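Pouring colored water without drips

Kitchen-table science usually goes wrong at the pouring stage. Food coloring stains grout, wooden spoons and most white surfaces, so set things up before you mix anything.

Mix the color in a jug first. Two drops of blue in 700 ml of tap water gives a shade you can see clearly in thin glass. More than that only makes the cleanup longer. We use the Stelus gel drops, but the liquid kind works the same.

Mark the spot where the beaker goes. Black tape in a cross is easy to see on a white table and peels off later. Put the beaker on the cross and put it back there every time you empty it.

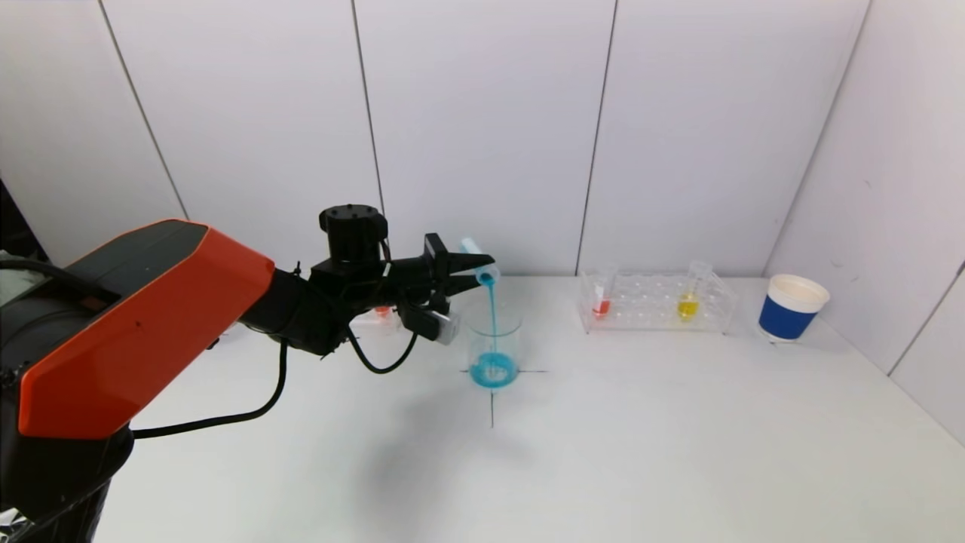 Keep the lip of the tube over the opening and tip slowly until the stream starts, then hold that angle. Tipping fast makes the liquid run back down the outside of the glass. If it does, touch the lip to the inside wall of the beaker and let the last drop go down that way.

Pour from low down. A long drop makes bubbles and splashes, and you have to wait for the surface to settle before you can read the level.

For blue spots on a white tabletop, blot first with a dry paper towel. Then rub with a little baking soda on a damp cloth and rinse. Old stains may need it twice. Don't use a scouring pad on a glossy finish.

Rinse tubes right after use and stand them upside down in a rack. A narrow bottle brush gets the ring out if the color has dried on.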